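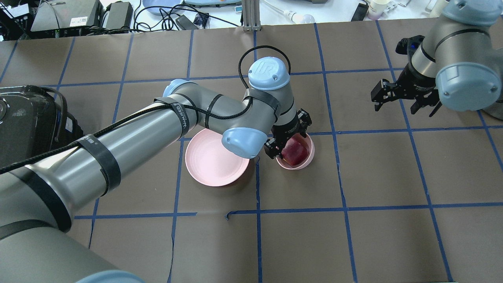 Hemmont Opens Two-Arm Bench for Side-by-Side Gripper and Controller Trials

Hemmont, a test and integration firm for small robot cells, has opened a bench where customers can compare grippers, cameras and controllers on everyday kitchen items before they buy. Bookings start in July.

The bench has two arms mounted at one table. Each can be fitted with a different gripper, or both can carry the same gripper and run under different control software. The table is covered in brown paper and taped off in a grid, so that an item can be put back in the same cell for every run.

The first trial at the bench compared two controllers, Sirel and Morsy, with two-finger grippers on both arms. Each controller ran 400 pick-and-place cycles on fruit, bowls and plates. Operators logged every cycle as a clean pick, a pick with a regrip, or a miss.

"Most of the equipment we are asked about does fine on a block," said Hammad Ghumman, who runs the trial program at Hemmont. "Customers want to know what happens with something round on a plate with a raised rim. The fingers have to come down beside the fruit without touching the rim, and that is where the settings start to matter."
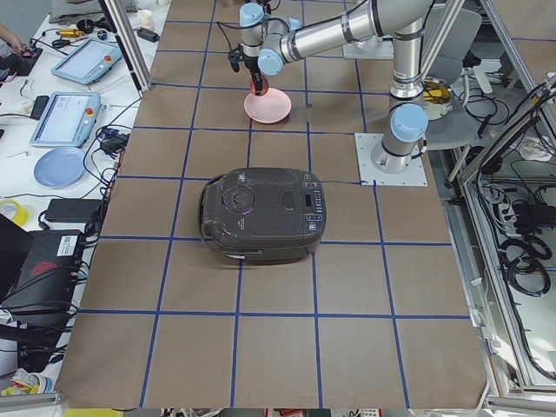

A gripper holds a small item at the edge of a plate, with a rice cooker at the center of the table.

Larger appliances are included in the trials as obstacles. A rice cooker takes up a good part of an arm's working area, and a planner that is too careful around it will add seconds to each move. Hemmont records path length and cycle time with the appliance in several positions, then gives the customer both sets of numbers.

Camera placement is part of the comparison as well. Hemmont records from fixed positions beside the table and from a head-height position looking across it. Customers who bring their own camera can have it mounted for the full session at no added cost.

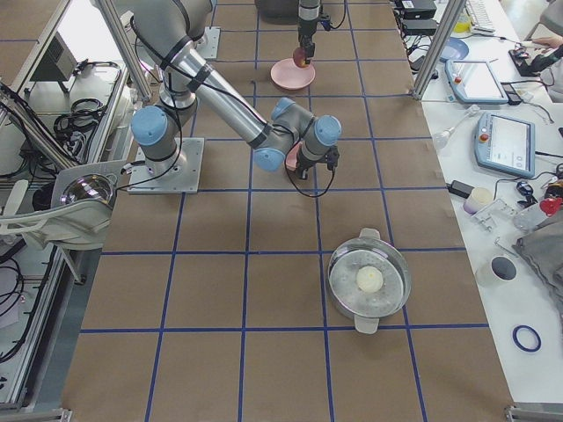
Runs with both arms working at the same time are booked separately. They take longer to set up, and the two controllers need to agree on who has the middle of the table. Hemmont uses its own scheduling tool, Pondero, to pass that space from one arm to the other. Pondero also stops both arms if either one reports a fault.

A standard session lasts 3 days and covers up to 5 item sets. The fee is $2,000, which includes setup, an operator and a written report. Raw logs and video go to the customer on the last day – the report follows within two weeks. 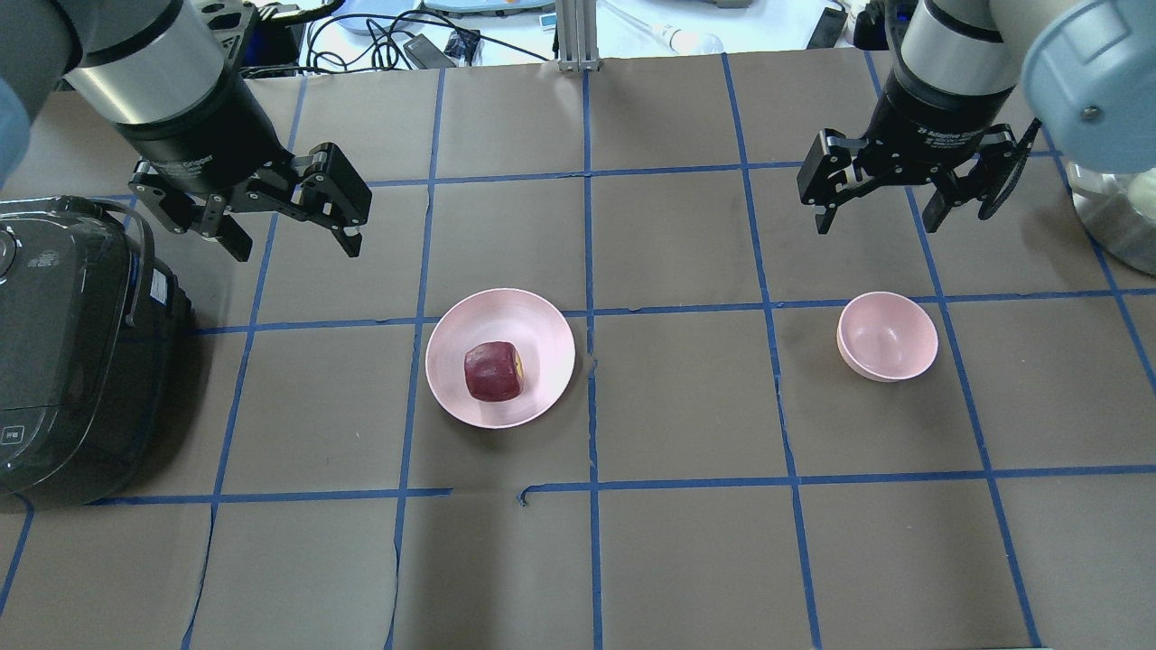
Finger pads can be changed between item sets on request. Hemmont asks customers to send pads and any custom mounts ahead of the session so they can be weighed and entered in the arm settings. Payload errors were the most common cause of lost time in the first trial, Ghumman said.

Results belong to the customer. Hemmont does not publish rankings and does not sell grippers or arms.

An open session for integrators will be held on a Wednesday in July, starting at 10 a.m. Places are limited and can be requested through the Hemmont trial desk.

Media contact: Hammad Ghumman, Hemmont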